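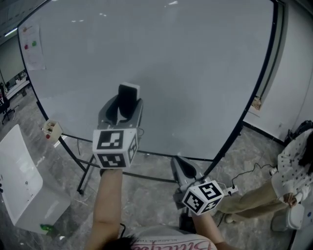
Katia Fabbri wrote to us that she had three finished novels in a drawer and no idea what an editor would do to them or what it would cost her. She wanted to know if we would read one chapter and tell her plainly whether it was ready. We get some version of that letter most weeks, and the answer is yes, we will read a chapter.

About Farkas Editorial

Farkas Editorial is a small company that edits, designs and prepares books for writers who want to publish their own work. We are based in Wiltholm, in two rooms over a print shop, and we work with writers wherever they live. Most of the people we work with have never published a book before. A fair number have had one or two titles out with a traditional publisher and have decided to do the next one themselves.

We are not a publisher. We don't buy rights, we don't take a share of sales, and we don't put our name on the spine unless an author asks us to list us on the copyright page. You pay us for a piece of work, we do it, and the files belong to you.

How we started

The company began as a freelance copyediting business. For several years the work came almost entirely from regional presses: local history, walking guides, a long series about canals. When two of those presses closed, some of their authors got in touch and asked if we could help them keep their books in print. They had the rights back but no files, or they had files made in software that no longer opened. One had only a box of printed copies.

We rebuilt those books one at a time. The first was a history of the Wiltholm ferry, which we had typed from the printed edition, proofread twice and reset from scratch. It had a first run of 1,000 copies and the author sold them at talks and through two local shops. After that, people began to send us new manuscripts as well as old ones, and the name on the door changed from a person's name to a company's.

What we do

Manuscript reading. One of our editors reads the whole book and writes you a letter, usually 10 to 15 pages, on what is working and what needs attention. We don't mark up the manuscript at this stage. Many writers stop here, go away for six months and come back with a different book.

Developmental editing. This is the slow part. We look at structure, pacing, point of view and anything that doesn't hold together. In nonfiction it often means moving chapters around and asking for material that isn't there yet. You get notes in the file, a letter, and two phone calls.

Copyediting. Grammar, spelling, punctuation, consistency. We keep a style sheet for each book and give you a copy, which helps if you write a sequel. If a character has green eyes on page 12 and brown ones later, this is where it gets caught.

Proofreading. Always done on the laid-out pages and always by someone who has not worked on the book before.

Interior design and typesetting. We set pages for print and prepare an ebook file from the same text. We handle poetry, footnotes, indexes and simple tables. We don't take on heavily illustrated children's books or cookbooks at present – we don't have the right people for them.

Covers. We work with three outside designers. You see samples from each and pick the one you'd like. The fee goes to the designer and we add nothing to it.

Help with printing and distribution. We can explain print on demand and short-run printing, get quotes from printers, check the proofs, and set up your accounts with you. The accounts are in your name and you hold the passwords.

What we don't do

We don't ghostwrite. We don't sell marketing packages, paid reviews or contest entries. We can't get your book into a chain bookstore, and we'd suggest caution with any company that says it can. We don't act as agents, though we are happy to look over a query letter if you have already had a manuscript reading from us.

The Prirkina list

Twice a year we choose one out-of-print book and bring it back at our own expense. We call this the Prirkina list, after the street where the old print shop stood. So far it has included a memoir of a lighthouse posting, a small book of sonnets, a beekeeping manual and the first two volumes of the Turkport mysteries. The author or the estate gets all the income after printing costs. Suggestions are welcome, but please check who holds the rights before you write, and tell us what you found.

How a project runs

You send us a sample chapter and a short description of the book. We need the word count, the kind of book it is and what you hope to do with it. There is no charge for looking at a sample of up to 1,000 words past the end of your first chapter, if the chapter is short.

We reply with an opinion and a quote. Sometimes the opinion is that the book needs another draft before anyone should be paid to edit it, and in that case we say so and don't send a quote.

If you want to go ahead, we agree on dates and you pay a third of the fee. Another third is due when the edit comes back to you and the rest when the files are final. Prices are by the word for editing and by the page for typesetting. They're on the rates page and they are the same for everyone.

A copyedit of an average novel takes us about a month. Developmental work takes longer, and the time you spend on revisions is up to you. We have one author who has been revising since before we moved into this building. The fall is our busiest season, and if you want printed copies for the holidays we need the finished manuscript in July.

Who works here

There are four editors on staff, two in fiction and two in nonfiction. One of the nonfiction editors also makes our indexes. Typesetting is done in house. Proofreading is shared among a group of freelancers, most of whom have worked with us for years.

Every project has one editor who answers your emails from start to finish. If that editor is out sick or on vacation, we tell you who is filling in and when to expect a reply. You can ask for a change of editor after the sample edit, with no explanation needed.

On style and on arguments

The book is yours. We'll tell you when we think a sentence is wrong or a chapter is too long, and if you disagree, it stays the way you want it. The exception is anything we believe could be libelous or that uses someone else's words without permission. Song lyrics come up a lot. We'll ask you to sort those out before we typeset, and we won't send final files until it's done.

We use American spelling unless you ask for something else. We have no house position on prologues. We do have a position on two spaces after a period, and we'll take the extra ones out.

Software

We take manuscripts as Word files. Other formats can usually be converted, but please send a PDF along with them so we can check that nothing was lost. Handwritten manuscripts can be typed for a separate fee – ask first, and never mail us the only copy.

We don't use automated tools to write or rewrite any part of an author's text. We run a spelling check at the start and again at the end, as most editors do. Your manuscript is kept on our own drives and deleted a year after the project closes, unless you ask us to hold on to it.

Visiting and contact

Visits are by appointment. The door is at the side of the building, next to the loading bay, and the office is up one flight. There is no elevator, so if stairs are a problem we can meet you in the library across the street, where we can book a study room.

The phone is answered from 9 a.m. to 1 p.m. Email is better for anything with an attachment. We try to answer new inquiries within two weeks. If you haven't heard from us by then, check your spam folder and write again.

Rates
Sample edits
The Prirkina list
Submit a chapter
Contact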